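April 28, 2022

Letters I did not send

My aunt lived for 6 years in a street called Sternenbridge, and from there she wrote to us every month. In our house nobody wrote back quickly. My father said, "Tomorrow I write," and then it was July.

I have the same weakness. I began to learn English when I was already a grown man, with a book that cost me almost nothing at the market in Bater, and the first thing I wanted to do with it was to write a proper letter. The book had a chapter for this. It explained how to begin and how to finish, but the middle you had to bring yourself. I wrote two pages to my aunt in English, to make her proud, and I kept them in a drawer so I could correct them later. I corrected them many times. She was 71 when she died, and the letter was still in the drawer. 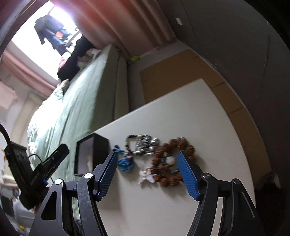
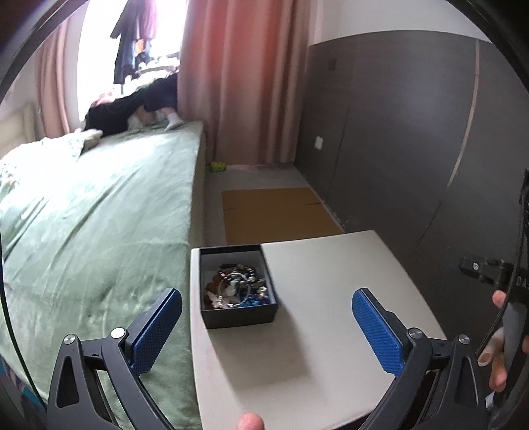
Bracelets and beads in the open box, second picture.

So this spring I made a rule for myself. I write one letter in the evening, by hand, and in the morning I carry it to the post office before I read it again. The mistakes travel with it. My cousin in Jirkine answered me after 2 weeks and she corrected my commas with a red pen, which made me laugh very much. An old colleague sent back only a postcard, but with a long sentence written around the edge.

I still have paper for many more. If you owe somebody a letter, my advice is to use a short pen and a small sheet. Tonight I write to my brother, and he will complain about my handwriting.

Darius Nistor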